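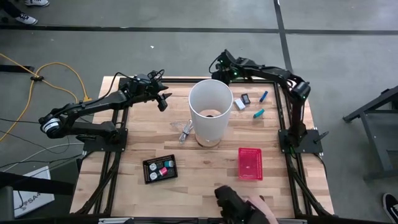

Can a machine tidy up a messy table without help yet?

Slowly, and only when somebody has prepared the job for it. Sorting known things into known places is possible. A table with everything mixed on it is still hard.

sihan_lu
7 September 2024
I wrote the two lines above for our club page in Lultotstead and I would like to hear if you agree. My English is not perfect, so please correct me also if the meaning is wrong.

gmoffat
"Slowly" is too kind. At Garkwood we had a demo of two arms putting small parts into trays. 39 parts, five of them on the floor at the end. I do it faster with a cold.

Catriona H
But Gavin, the arms don't go home at four. If it takes all night and I find it done in the morning, I don't care about the speed.

gmoffat
You will care about the five on the floor.

sihan_lu
I think both of you are right, in different jobs. For me the worst thing is soft material. A box has the same shape every time. A plastic bag with a cable inside has a new shape each time you touch it, and if it is clear, the camera sees mostly reflections. The same with cups that let the light through.

dougal_m
Did Garkwood say if those arms ran alone, or was a person steering them? It makes a big difference and the sales people don't always mention it.

gmoffat
A person, for the first part. Then alone. The floor happened in the second part.

dougal_m
Then I would put that in the answer, Sihan. "Without help" should mean nobody has a hand on the controls.

sihan_lu
Thank you, I will add it. Does somebody know what the Drusano people do with bags? I asked them in May - no reply until now.

Catriona H
They put everything in baskets first, by hand. So there is your help again.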